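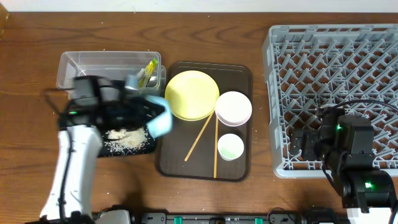
What is the shortest order of work for clearing a one-person meal tray when dry rice has been spilled on the table?
Dishes first, then the tray, then the rice. In our trials this order left the fewest grains on the table and needed one pass with the sponge.

Project report, Home Systems Lab, group 2
Authors: Rania Moussa, Steinar Lauritsen, Hanne Norðdahl
Advisor: Jeanine Wuyts
May 13, 2020

Background

Clearing a table is usually taught as a single task. The course text splits it into three: moving dishes, collecting solids, and wiping. The text does not say which of the three should come first when the solids are small and dry. Our group was assigned that question. The work was done in the Susach room on a single wooden table against the wall.

Materials

The tableware was one meal setting on a dark brown serving tray with rounded corners: a large yellow plate, a shallow white bowl, a small white bowl and two wooden chopsticks. A gray plastic dish rack stood at the right end of the table. At the left end were a clear plastic container and, below it, a black tray for the rice. The wiping tool was a light blue sponge.

The rice was uncooked. Cooked rice was ruled out after a test in the first week, as it stuck to the sponge and the rinsing time hid the difference between the orders. Each trial started from one measured portion of 400 grams, part of it spread by hand over the left side of the table.

Method

Two orders of work were compared.

Order A: the rice is wiped toward the black tray first. The dishes are then moved to the rack, and the serving tray is wiped last.

Order B: the dishes are moved to the rack first, largest to smallest, with the chopsticks last. The serving tray is then wiped where it stands, and the rice is collected at the end.

Each order was run 10 times. A trial ended when no more rice could be picked up with the sponge. Grains left on the wood were then gathered with a dry brush and weighed on a Mivier kitchen scale. The scale reads in whole grams, so small amounts were pooled over several trials before weighing.

Results

Order B left less rice on the wood than Order A. The pooled residue for Order A was 6 grams and for Order B it was 2 grams. Most of the difference came from the strip of table between the black tray and the serving tray. In Order A, the plate and bowls were carried across this strip after it had been wiped, and grains clinging to the underside of the plate dropped onto it.

The chopsticks were the slowest items to clear in both orders. When one end lay under the plate or a bowl, that dish had to be lifted first. When they were moved before the bowls, they tended to roll against the rim of the serving tray and had to be picked up a second time.

Wiping grains over the raised rim of a tray did not work well with the sponge held flat. Holding it on edge was better. A damp sponge carried grains back onto the wood, and after the fourth trial the sponge was used dry for the rice and damp only for the serving tray.

The state that Order B aims for before the rice is collected has the serving tray bare and the rice kept to the left side of the table. A heaped portion is easier to collect than a spread one. With a board set on the black tray, the board can be lifted out and tipped in one movement, and only the loose grains next to it need the sponge.

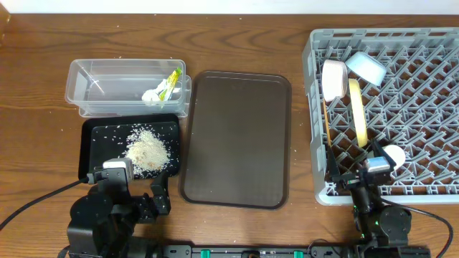 Limits of the Study

Only one table and one size of rice grain were used. The Prultus brand was bought for all trials, and a longer or more polished grain could behave differently on the wood. The same person, Steinar Lauritsen, did all the wiping, so the results say nothing about differences between people. Residue on the floor was not weighed.

Position of the rack was not varied. Frida Blöndal pointed out during the review that a rack on the left would send the dishes across the rice in both orders. We agree that this should be tested before the result is applied to other table layouts.

Further Work

Repeat both orders with the rack and the black tray swapped. Repeat Order B with a brush in place of the sponge for the last step. The raw weights are in the lab binder under Ásgeirsdóttir, shelf 6.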